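Werkstattbuch Starach, Raum Dullbridge
2020-12-04

Küchentisch, Fortsetzung vom November

Vormittags Tisch eingerichtet, danach Aufnahmen mit dem Handgreifer. Howard Treloar wollte eigentlich gleich mit der Auswertung anfangen, ich wollte erst wissen, ob die Aufgabe so gestellt ist, dass man daraus überhaupt etwas über Hausarbeit lernt. Meine Zweifel stehen schon im November drin, ich wiederhole sie nur kurz: Solange ein Mensch den Griff in der Hand hält, sehe ich die Geschicklichkeit des Menschen. Dass die Finger am Ende einer Hand Bohnen bewegen können, sagt mir wenig darüber, was sie am Ende eines Arms tun.

Sojabohnen sind für den Anfang in Ordnung. Rund, hell, rollen weg, wenn man sie falsch anfasst. 383 g abgewogen, Zettel liegt in der Schublade unter der Waage. Metallrand spiegelt stark, das wird der Auswertung nicht gefallen. Toaster bleibt stehen, auch wenn er heute nicht gebraucht wird, ebenso die Flasche mit dem roten Etikett. In einer Küche räumt auch keiner vorher alles weg.

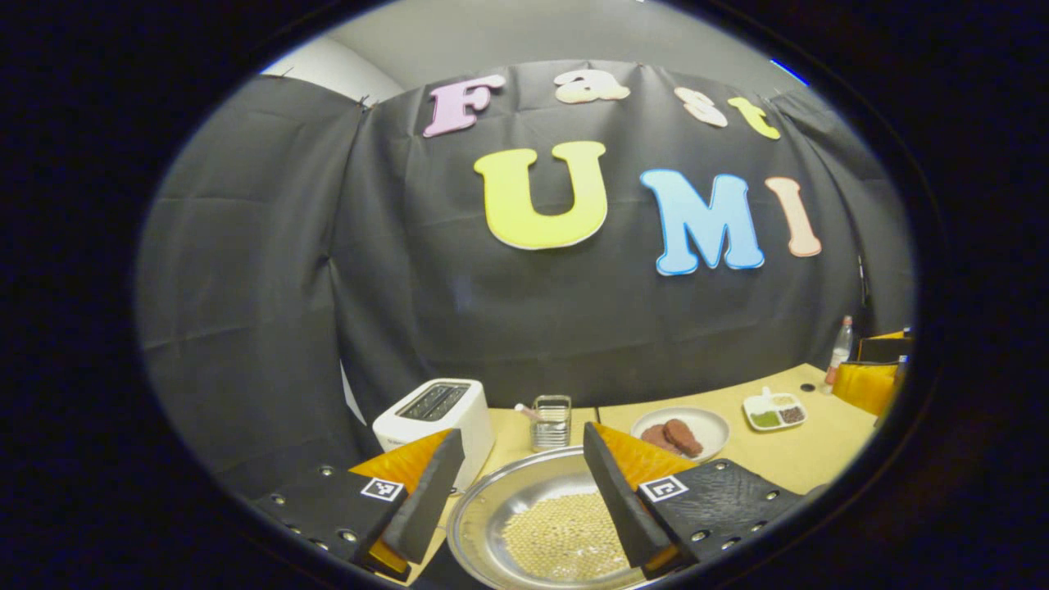 Was als »erledigt« zählt

Langes Hin und Her mit Howard. Im Aufgabenblatt steht »Bohnen umrühren«, und als Erfolg gilt, wenn sich der Haufen sichtbar verändert hat. Das schafft auch ein Kind, das gegen den Tisch rennt. Vorschlag von mir, vorläufig angenommen:

Gefäß steht hinterher noch da, wo es stand.
Höchstens 2 Bohnen auf dem Tisch.
Kein Eingriff von außen, auch kein »nur kurz geradeschieben«.

Nach diesen Regeln die 30 Durchgänge aus dem November noch einmal durchgesehen, also die mit dem Arm. Übrig bleiben 6. Im alten Bericht nach Garside standen deutlich mehr, da war das Geradeschieben mit drin. Ich finde, das muss korrigiert werden. Howard findet das auch, will aber die alte Zahl als Fußnote behalten. Meinetwegen.

Häufigster Fehler in den alten Durchgängen: Der Arm fährt zu tief und schiebt alles samt Inhalt nach hinten. Beim Führen von Hand passiert das kaum, man spürt den Widerstand und lässt nach. Genau dieses Nachlassen steht in keiner Aufnahme, jedenfalls in keiner, die ich auswerten könnte. Kraftmessung fehlt weiterhin. Anfrage bei Jarkden läuft, keine Antwort.

Griff und Stellung der Dinge

Am Nachmittag die Stellung auf dem Tisch besprochen. Der schwarze gebogene Stiel zeigt zur Tischmitte und steht damit dem im Weg, der an den Teller dahinter will. Howard wollte ihn nach außen drehen. Ich bin dagegen, zu Hause zeigt der Stiel auch irgendwohin. Wenn ein Verfahren nur funktioniert, solange der Stiel richtig steht, soll das im Protokoll stehen.

Teller mit den zwei braunen Stücken: die eine Kante liegt über der anderen. Für die orangefarbenen Polster sollte das gehen, aber das obere Stück abheben, ohne das untere mitzunehmen, traue ich dem Arm noch nicht zu. Die kleine weiße Schale mit den Fächern ist die eigentliche Gemeinheit. Daraus dosieren heißt, eine kleine Menge aus einem engen Fach zu holen, mit Fingern, die für größere Sachen gebaut sind. Sandra Bellamy meint, das komme mit mehr Aufnahmen von selbst. Den Satz habe ich bei der Besteckschublade auch schon gehört, und die sortieren wir bis heute selber ein.
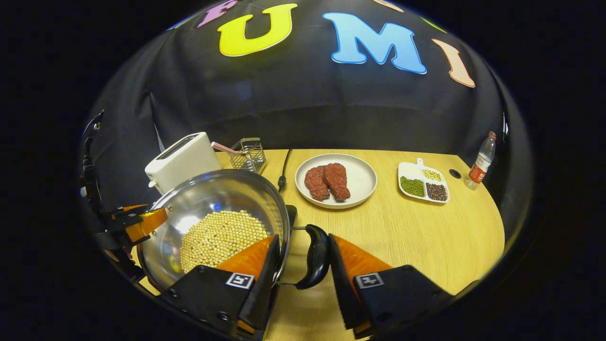 Zwischenstand, ehrlich gemeint

Howard hat für Garside einen Absatz entworfen, in dem »kocht einfache Gerichte« vorkommt. Gestrichen. Es hat bisher keiner etwas gekocht, es wurde Trockenware bewegt. Ich schlage vor: »rührt Bohnen unter günstigen Bedingungen, in einem von fünf Fällen ohne Hilfe«. Klingt schlechter, stimmt aber.

Gerechterweise: Das Greifen an sich ist besser als im Frühjahr. Die Polster geben ordentlich nach, und das Aufnehmen von Hand geht so schnell, dass man an einem Tag viele Varianten zusammenbekommt. Als Werkzeug zum Sammeln nehme ich das gern. Als Beleg dafür, dass eine Maschine in absehbarer Zeit meine Küche macht, nehme ich es nicht. Sandra sieht das anders – wir haben um ein Mittagessen gewettet, Frist Ende nächsten Jahres.

Offen

Zahlen im Bericht nach Garside berichtigen (ich).
Licht so drehen, dass der Metallrand weniger spiegelt (Howard).
Jarkden noch einmal anschreiben wegen Kraftmessung.
Durchgänge mit verdrehtem Stiel, mindestens drei Stellungen.
Bohnen nach jeder Reihe nachwiegen, sonst ist die Regel mit dem Tisch nichts wert.
Besen besorgen. Der alte ist wieder drüben.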